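**Table Surface Finisher, Dravex (Vekthorpe workshop)**

Dravex seeks a finisher for its line of light wood tabletops. The position is full time, first shift, starting in August.

Duties:

- Sand and seal tops to the shop standard
- Check grain direction and figure before matching tops for an order
- Inspect each surface under low-angle light for specks, dust and scratches
- Record rejects in the batch log

Requirements:

- 2 years of finishing or cabinet work
- Able to tell a grain mark from a surface defect by eye
- Able to stand for a full shift

Pay is 3580 per month after a trial period of six weeks, and 3000 during it. Applicants complete a short bench test at the Avthorpe site. Send a work history to the Dravex front office, marked "Finisher." 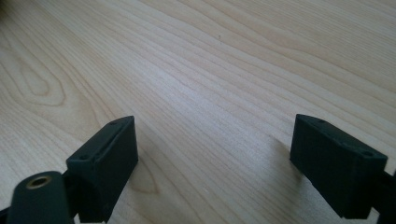 Light wood tabletop with oval grain figure at left.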